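Dispensary scales: verification interval and label weights

zalewska_c
We open the Araya Road counter on 3rd July and I am still settling the weighing procedure. Flower is sold in 7 g jars, prepacked in batches of 36. The Zoveck scale reads to 0.01 g. Do you check every jar or sample the batch?

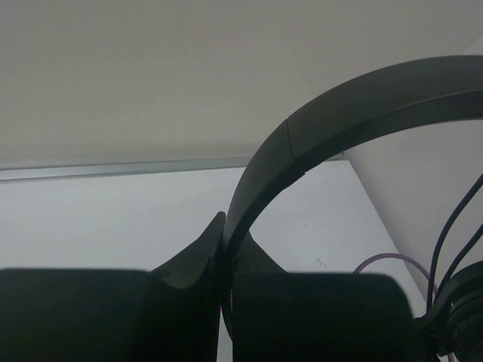
The licence conditions only say the net weight must be "accurate at the time of packing", with no tolerance given.

oluf_v
Every jar. Tare each one too, as glass varies more than you expect. A 100 g check weight before each batch, logged.

E. Żak
Disagree on taring each one. Ours come from Destetti and the spread is small. We sample seven per batch and have passed two inspections.
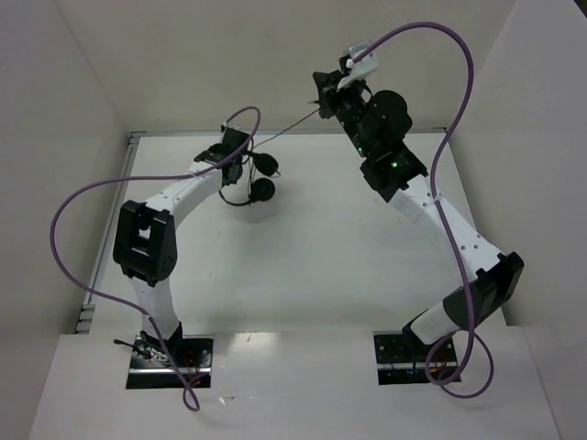
Moisture loss is the larger error. A jar packed at 7.00 g can read low after a fortnight if the lid seal is poor, so we pack slightly over.

oluf_v
Packing over throws out your stock reconciliation. Across 149 jars it shows — and the inspector will ask where it went.

zalewska_c
Could the overage be entered as a separate line in Tuverum?
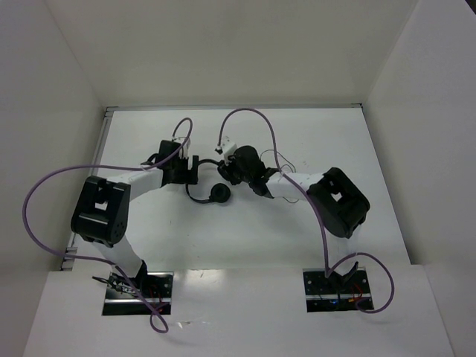

Miłosz Kalinowski
Yes, under adjustments, but enter it per batch on the day of packing. Monthly totals were refused at our shop.

E. Żak
Same at ours. I still wouldn't tare every jar.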